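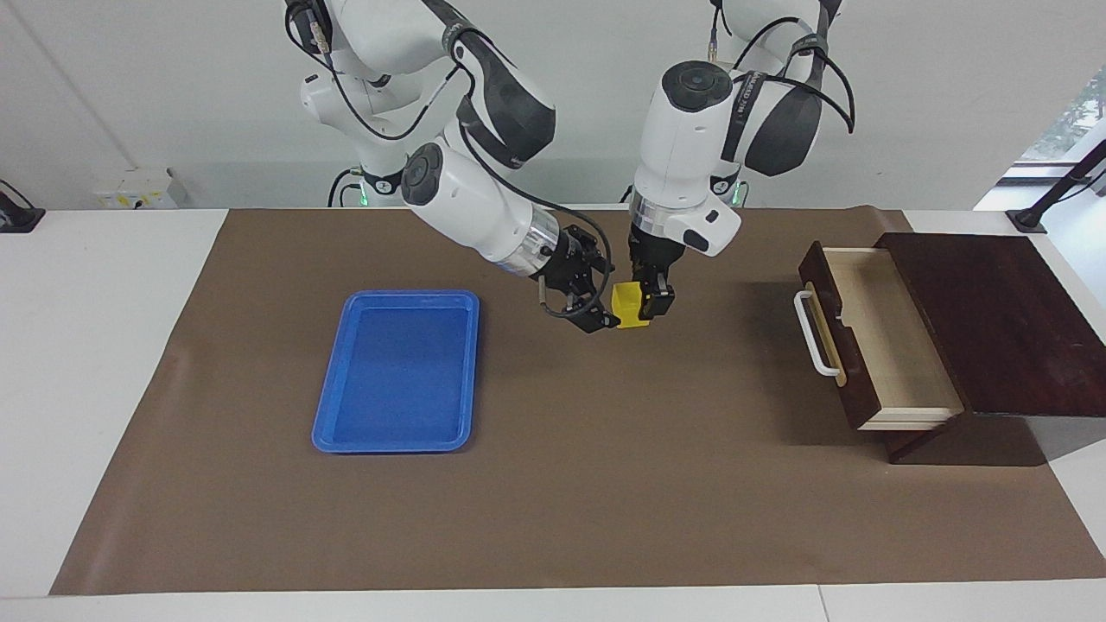 Como se recolhem exemplos para um sistema que aprende a manipular objetos?

Um operador conduz os dois braços à distância, repete a mesma tarefa com pequenas variações e cada repetição fica gravada com as posições das juntas, a abertura das pinças, o vídeo e uma frase que descreve a tarefa. O sistema é depois treinado sobre o conjunto das gravações.

Wosteo conclui primeira fase de recolha de demonstrações bimanuais

A Wosteo anunciou a conclusão da primeira fase do programa Loureiro, dedicado à recolha de demonstrações de manipulação com dois braços. O conjunto reúne 2000 episódios válidos, distribuídos por 35 tarefas de mesa, e foi obtido em quatro postos de trabalho com configuração idêntica. A entrega aos parceiros Pellircombe e Turnstead fica completa em agosto.

As tarefas foram definidas em função de operações elementares: agarrar, transferir de uma pinça para a outra, depositar num tabuleiro, abrir e fechar uma gaveta, colocar no interior e retirar. Uma parte das tarefas corresponde a uma só operação. As restantes encadeiam duas ou mais, com uma instrução única para toda a sequência.

Os objetos manipulados são pequenos e de cor uniforme. Entre os elementos fixos usados nas tarefas contam-se um tabuleiro de plástico azul e um móvel de gaveta em madeira escura, com puxador metálico branco, assentes sobre um tapete castanho. A posição destes elementos é alterada entre séries segundo uma tabela de disposições, para que o modelo não associe a tarefa a coordenadas absolutas. Dentro de cada série, o operador varia apenas o ponto de partida do objeto e a respetiva orientação.

Cada posto utiliza dois braços suspensos com pinças paralelas. O registo das juntas e das pinças é contínuo e partilha a mesma base temporal do vídeo. A câmara do posto mantém-se fixa durante toda a série. Quando é necessário reposicioná-la, a série é encerrada e abre-se outra, com nova calibração e novo identificador. Não são misturadas calibrações na mesma série.

Critérios de validação

Um episódio é considerado válido quando cumpre o objetivo indicado na instrução, começa e termina com os braços na posição de repouso e não apresenta interrupções no registo. A verificação é feita em duas passagens. A primeira é automática e deteta falhas de sincronismo, saltos nas leituras das juntas e durações fora do intervalo previsto para a tarefa. A segunda é visual e fica a cargo de um revisor que não tenha operado o posto nessa série.

Foram excluídos do conjunto principal 800 episódios. Estes ficheiros não foram eliminados. Constituem um conjunto separado, anotado com o motivo da exclusão e com o instante em que a execução se afasta do esperado. Os motivos mais frequentes são a queda do objeto durante a transferência, a abertura antecipada de uma das pinças e o contacto involuntário com a frente da gaveta.

«A repetição exata tem pouco valor para o treino», afirma Sérgio Sampaio, responsável técnico do programa Loureiro. «Pedimos aos operadores que sigam a tabela de disposições e que executem o movimento ao ritmo que lhes for natural. As correções a meio do gesto ficam gravadas e são mantidas, desde que a tarefa seja cumprida.»

Segundo o responsável, a transferência entre pinças exigiu o maior número de revisões do protocolo. Na versão inicial, a instrução indicava qual dos braços devia receber o objeto. A versão em vigor deixa essa escolha ao operador nas tarefas em que o destino é acessível a ambos os braços, e o campo correspondente passou a ser preenchido na anotação. As séries gravadas com a versão inicial foram repetidas.

Formato e anotação

Cada episódio é entregue numa pasta própria, com o vídeo, o registo das juntas e das pinças, os parâmetros de calibração e um ficheiro de anotação. Este último contém a instrução em português e em inglês, o código da disposição, o código do operador e a segmentação por operação elementar. Os limites dos segmentos são propostos automaticamente a partir da abertura das pinças e corrigidos pelo revisor.

O conjunto está dividido em treino e avaliação. A divisão foi feita por disposição, de modo que nenhuma disposição usada na avaliação aparece no treino. A Pellircombe fará o treino dos modelos de referência. A Turnstead ficará com os ensaios em posto físico, com os mesmos objetos e com objetos adicionais que não constam das gravações.

A segunda fase prevê tarefas mais longas e a introdução de gavetas com atritos diferentes. O protocolo de recolha será mantido, com uma alteração: o operador passará a assinalar, no fim de cada episódio, se considera que a execução deve ser revista com prioridade. O calendário será fixado após a receção dos primeiros resultados dos ensaios.

Sobre a Wosteo

A Wosteo desenvolve postos de teleoperação e serviços de recolha e anotação de dados para aprendizagem robótica. O programa Loureiro é coordenado pela sua equipa de dados.

Os pedidos de informação técnica sobre o formato dos ficheiros devem ser dirigidos ao gabinete de comunicação da Wosteo, com a indicação «Loureiro, fase 1».

4 partilhas · 0 comentários

Relacionados
Wosteo publica tabela de disposições do programa Loureiro
Turnstead prepara posto para ensaios com dois braços
Segmentação automática de episódios: nota técnica
Pellircombe e Wosteo alargam acordo de dados

Este site utiliza cookies para melhorar a navegação e recolher estatísticas de utilização. Ao continuar, aceita a nossa política de cookies. Aceitar · Gerir preferências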